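Speaker notes: Castora gripper kit, short review talk
Dec 23, 2020

Slide 1. Who we are
Say good morning, thank the hosts. We are a small assembly shop, we make aluminum frames for Pravitz display cases. Talk is 24 minutes, questions after.

Slide 2. What is in the kit
Gripper, wrist adapter, cables, one license of the Karnow software. Read the price slowly: 3356 euros without tax. Spare fingers are extra, and I should say this clearly, I missed it myself when I ordered.

Slide 3. Installation
We started in October. The manual is good until page 46, then the translation becomes difficult. Support from Krasniqi answered in the same week. Mention that the cable should have more slack than the drawing shows.

Slide 4. The gripper at the frame
Let people look first. Point at the open truss housing and at the long finger with its padded end. Then point at the corner brackets of the frame, they are the reason why we care so much about reach.
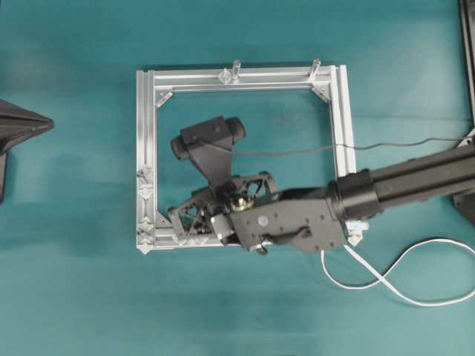
Slide 5. What I liked, what I did not like
Liked: changing the finger is quick, and the software keeps the old positions.
Did not like: the pad wears. The seller promises up to 366 hours, we changed ours earlier. Small clips are still hard for us.
Ask who in the room has used another pad material.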